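From: Waraporn Nuchit
To: smallthings list
Date: April 10, 2025
Subject: Re: [smallthings] Play breakfast set – what to keep and what to swap

Thongchai Chuensuk wrote:

> We have the Tuvari breakfast set in the play corner at Saengthong and
> the children have more or less stopped using it. The toaster gets
> carried about and the rest stays in the box. Is it worth buying the
> bigger set, or are we putting it out wrong? I have a budget of 30 left
> for this term and would rather not spend it on more plastic food.
>
> Also, does anyone have a good way of storing the small pieces? We lose
> them under the shelving.
>
> Thongchai

Hello Thongchai,

I would not buy the bigger set. We had it on loan in March and it has a lot more food in it but nothing else to do the work with. The children tipped it all out, sorted it by colour and left it there. What they like is something that goes into something else. A slice into a slot, a spoon into a cup. If you have a toaster, a cup and a spoon you have enough for one table.

What changed things for us was putting out less. We used to set up the whole breakfast, with plates and a cloth, and by mid-morning it was all on the floor. Now I put out no more than 9 pieces at a time and keep the rest in the cupboard. They go in the middle of the table so they can be reached from either side, which matters more than I expected. With the toaster at one end, whoever sat nearest kept it. 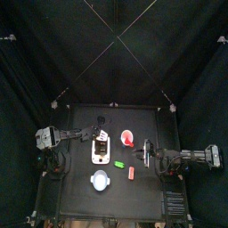 The other thing is the colour of the table. Ours was a pale wood top and light things disappeared on it, so we put a dark cloth over it. A white toaster stands out well on black, and a red spoon even more so. Dark pieces go the other way and get missed, so I would leave those in the cupboard or keep a tray for them. You don't need to buy anything for this, an old curtain will do.

On the slices: check that they fit your toaster before you put them out together. The Tuvari ones are a bit thick for the Foditholm toaster, if that is the one you have as a spare, and they jam halfway. Ours were stuck in there for most of a week. We cut new ones out of thick card and let the children decorate them. They don't last, but making another is part of the game now and it costs nothing.

Cups – get ones with a different colour inside and out if you can. The younger children look down into them to see if there is anything in there, and a bright inside holds their attention. Wide ones are better than tall ones, as a tall cup falls over as soon as a spoon is left in it.

For storage I gave up on the box with compartments. It took too long to put away and the lid broke. We use zip bags, one for each activity, with a list on a slip of card inside, and the bags hang on hooks on the cupboard door. At the end of the session whoever is tidying reads the card and checks the pieces in. For the gap under the shelving, a length of foam pipe lagging pushed along the bottom stops most things. Asitach sells it, and 5 lengths did our whole room with a bit over.

I can bring our spare cups to the next swap if you want to try them before spending your 30. I also have two spoons without a home and a toaster with a missing button, which still works as far as the children are concerned. Let me know which you would like and I'll put them in a bag with your name on.

Does anyone else still have the instructions for the felt eggs? I had them on the old computer and can't find them.

Waraporn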